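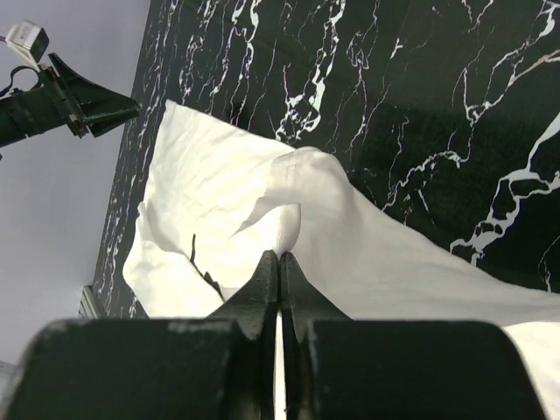 I promised back in April that I would write up what we spent on the second arm, and several of you have very politely reminded me since then, so let me pour some coffee and get on with it.

The plan at the start of the year was one arm. One! I had a spreadsheet with a single line for it and I was pretty proud of that spreadsheet. Then we started on cloth, and anybody who has tried to straighten a dish towel with one hand behind their back knows where this is going. You can pinch a towel with one gripper all day long, and you can even drag it around some, but sooner or later you want a hand on the other corner.

So, the second arm. I got quotes from Sembridge and from Runness. Runness was cheaper on paper, but their price left out the mounting hardware and the power supply, and shipping was its own adventure. Once I had added everything back in, Sembridge came to $3364 with the gripper included, and that's what we bought. It matched the first one, too, so I didn't have to learn a new set of menus (I am slow with menus).

What I forgot to budget for was everything that isn't an arm. Wrist cameras, for one. Cables, which I bought too short and then bought again. Brackets. Fingertips, because they do get scuffed, and I would sooner have a spare pair in the drawer than wait on the mail. All the little stuff came to over $700 by the time I stopped adding, and I had put down exactly zero for it. If you are planning something like this, please give the little stuff its own line and be generous with it.

The work surface I agonized over far too long. I like the black marble pattern very much, and white cloth shows up on it beautifully, but it's glossy, and all those white veins are busy. I have a quote from Gumede for a plain matte top and I keep opening the email and closing it again. Maybe in the fall.

Cloth itself is the cheap part, bless it. I bought a stack of 30 pieces and expect it to last us a good while.

Next on the list is a service plan. Clomico will cover both arms, with a discount of 10 percent if you pay for the year up front, and I'm leaning that way, though I want to read the part about worn joints once more before I sign anything. If you've had one of their plans, leave me a comment and tell me how it went, especially how long you waited for parts.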